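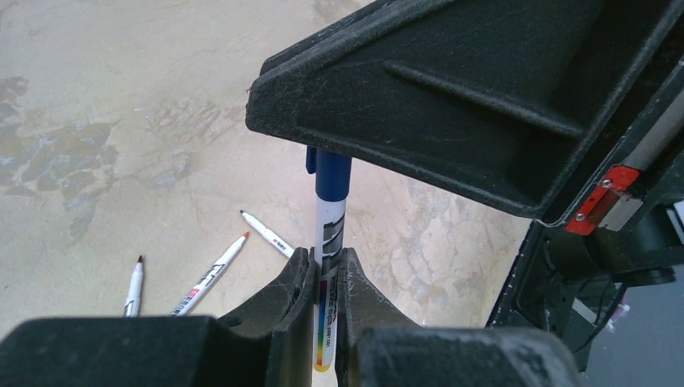 Labeling freezer containers, what are you all using?

gravelpit_9
I've got a chest freezer in the garage and an upright in the kitchen, and between the two I can't tell chili from spaghetti sauce anymore. Masking tape falls off after a month or so. The paper labels from the dollar store turn to mush. What I have now is markers like the one in the photo, white barrel with a dark blue cap and the rainbow stripe down near the bottom, and I write straight on the lid. It stays put in the freezer fine. The trouble is getting it off afterward. My lids look like a school desk. So, two questions. What do you write on, and what do you write with? And if you write directly on plastic, how do you clean it? I cook in big batches in September when the tomatoes come in, so I'd like to have this settled before then.

oldstove
Rubbing alcohol on a paper towel. Wipe, wait a few seconds, wipe again. It takes permanent marker off most hard plastic lids. It won't do much on the soft, cloudy kind that have been through the dishwasher a lot, where the ink has gone into the scratches.

gravelpit_9
Mine are mostly the cloudy kind. I tried alcohol on two of them and got a gray smear.

tinroof
Painter's tape, the blue stuff. Put it on when the container is dry and at room temperature, press down the corners, then freeze. If you put it on after the container is already cold it won't hold. Everybody who says tape doesn't work is sticking it on a cold lid.

mrs_pickerel
I have done exactly that and it still came off. I think it depends on the freezer. Mine is frost free and the tape dries out and curls. My sister's is the old kind you have to chip out, and hers stays on for a year.

tinroof
Could be. Mine's an old one.

hank884
I stopped labeling lids altogether. Lids get swapped. You thaw two things, wash everything, and the wrong lid goes back on the wrong box. Label the side of the container. Then you can read it in a stack too.

oldstove
Side labels don't help in a chest freezer. You're looking straight down.

hank884
Then stand the containers on edge like books. I do that with anything frozen flat in bags. Freeze flat on a cookie sheet, then file them upright in a cardboard box. Label goes along the top edge of the bag, above the zipper.

gravelpit_9
I like the bag idea for sauce. Not so sure about soup. I had one split at the seam and it ran all the way down to the bottom of the chest, under the turkey.

mrs_pickerel
Double bag it, or use the freezer bags and not the storage bags. They're thicker. And squeeze the air out and leave an inch at the top.

cadville_ray
I went a different way and keep a list. Clipboard on a nail next to the freezer. Every container gets a number on it, and the list says what the number is and what month it went in. When you take something out you cross it off. I've got up to 80 things in there after deer season and I can tell you what every one of them is without opening the lid. The containers keep their numbers permanently, so there's nothing to wash off.

hank884
That works if you live alone. In my house nobody would cross anything off.

cadville_ray
There are four of us. It took a while. I took the list down for two weeks and they had to dig for everything, and after that they used it.

oldstove
I tried a list and gave up on it. You come in with your hands full of frozen packages, you say you'll cross it off later, and you don't. By spring mine said we had nine quarts of stock and we had one. A label on the food can't get out of date like that.

cadville_ray
The pencil's on a string. It takes two seconds. But if you won't do it you won't do it, I agree there's no point then.

brunton_lot313
Permanent numbers on the containers is smart. I'm going to take that.

For the original question, if you're writing on bags, write before you fill them. The bag is flat and dry and you can read your own handwriting. Once it's full of stew you're writing on a pillow. Same with a cold lid, there's a film of moisture on it from the air and the marker skips. I've ruined tips that way.

tinroof
Store the markers cap down too, if they've started going dry. Overnight is usually enough.

mrs_pickerel
I thought permanent markers were supposed to be kept flat.

tinroof
Flat is what it says on mine. Cap down is for bringing back one that's fading. I wouldn't leave it like that for months.

fokico_fan
Has anyone tried the Fokico labels? They're a dissolving label, you run the container under warm water and they wash off. I bought a roll and I've been happy with it. Ballpoint smears on them but marker doesn't.

gravelpit_9
Do they hold in a frost free freezer?

fokico_fan
Mine did, since last winter. I put them on dry lids. One did come off, on a box of peas I had rinsed right before, so that was my fault.

oldstove
I don't see paying for labels. Tape is a couple of dollars and a roll lasts me all year.

fokico_fan
You asked what people use. I use these.

oldstove
I didn't ask, the other guy did. But fair enough.

mrs_pickerel
For the smear on the cloudy lids, try going over the old writing with a dry erase marker and wiping it while it's still wet. It got most of mine off. There's a faint shadow left but you can write over it. Wash the lid with soap after, naturally.

gravelpit_9
Tried it just now on the worst one. It's better than the alcohol was. There's still a shadow, but I can't read what it used to say, and that's good enough for me.

I think I'll do numbers on the hard containers and bags on edge for the sauce. I don't know yet about the list. My wife says she'll use it if it's on the refrigerator and not out in the garage.

cadville_ray
Put it where she wants it. Leave room for a column that says how many servings. I left that off the first time and had to redo the whole sheet.

hank884
Also write the month, whatever you do. "Soup" tells you nothing. I had a "soup" in there through two moves.

brunton_lot313
Was it any good?

hank884
It was gravy.

mrs_pickerel
One more on the numbers. Underline your 6 and your 9. I had to thaw a whole quart of applesauce to find that out.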